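Treltard Indoor Allergen Study: Interim Progress Report to the Clukmont Fund

8 January 2020
By Darcy Ruddock

Period covered: the second reporting period of the grant. Sites: Carrillo and Trekdale.

Status. Enrollment is complete. The study now has 373 participants, all adults with a confirmed sensitivity to house dust mites, cat dander or both. The target in the proposal was 500. The shortfall comes almost entirely from Trekdale, where the clinic lost its allergy nurse before screening was done and could not keep evening hours. We reran the sample size calculation with the drop-out rate seen so far. The main comparison (symptom score with and without mattress and pillow covers) still has adequate power. The planned comparison between the two sites does not, and we propose to report it as descriptive only.

Dust sampling. Bedroom dust is collected by the participant with a vacuum attachment and a paper filter, then mailed to the laboratory in a sealed pouch. Return rates at Carrillo are good. At Trekdale a batch of 58 filters was rejected on arrival. The pouches had been closed with tape over the printed seal, and the filters had taken up enough moisture to make the weights unreliable. Replacement kits have been mailed with revised instructions. We do not plan to estimate the missing values. If a home does not return a second filter, it will be left out of the exposure analysis and kept in the symptom analysis.

Allergen levels in the accepted samples vary widely between homes, as expected. Mite allergen is higher in bedding than on bedroom floors at both sites. Cat allergen was detected in many homes that report no cat, in line with what is generally known about transfer on clothing. No results by treatment group have been examined, and none will be until the last follow-up visit is closed.

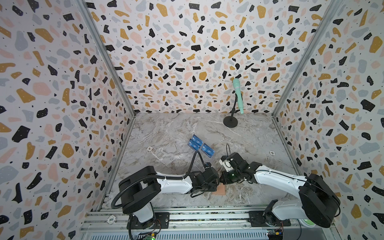

Surface cleaning is the second part of the work plan. Participants in the cleaning group wipe hard surfaces in the bedroom with a damp cloth each week and record it in a paper diary. The written guidance was unclear about what counts as a hard surface, and several people left out walls and stone-look floors entirely. Musa Wike has rewritten that page. It now states that smooth floors are included, such as the gray-and-white marble look with brownish swirls shown here, and that wallpaper is wiped only if it is sold as washable. Carpets and upholstered furniture remain outside the protocol and are handled by vacuuming alone.

Symptom diaries. Participants score sneezing, blocked nose, itching and eye symptoms each evening. Completion falls off after the first month. Reminder calls were added at both sites, and completion improved at Carrillo. At Trekdale the calls began too late in the period to judge. Medication use is recorded on the same form, and antihistamine doses are being checked against pharmacy records where the participant has agreed.

Safety. There were 3 adverse events. Two were skin irritation under the pillow cover, both mild, and both cleared when the cover was washed before use. One was an asthma flare during a chest infection, judged unrelated to the study.

Budget. Spending is under plan on staff and over plan on postage, the latter due to the replacement kits. We ask to move funds between these two lines. No increase in the total is requested.

Next period. Second dust collection at both sites, closing of the diaries, and a locked data set by the end of April. The laboratory has reserved time for the remaining samples. A nurse has been hired at Trekdale and completes training before the next clinic visits.

Comments

mitefree_in_carrillo: I'm in the cover group. Mine crackled for a week and then stopped. Will we get our own dust numbers when it's over?

Darcy Ruddock: Yes, by letter, after the data set is locked.

P. from Trekdale: My pouch was one of the taped ones. The old sheet said "close firmly" and nothing about the strip. The new sheet is better.

hallway54: Does vinegar in the water count as damp cloth or is it plain water only?

Musa Wike: Plain water, please. Page 2 of the new guidance.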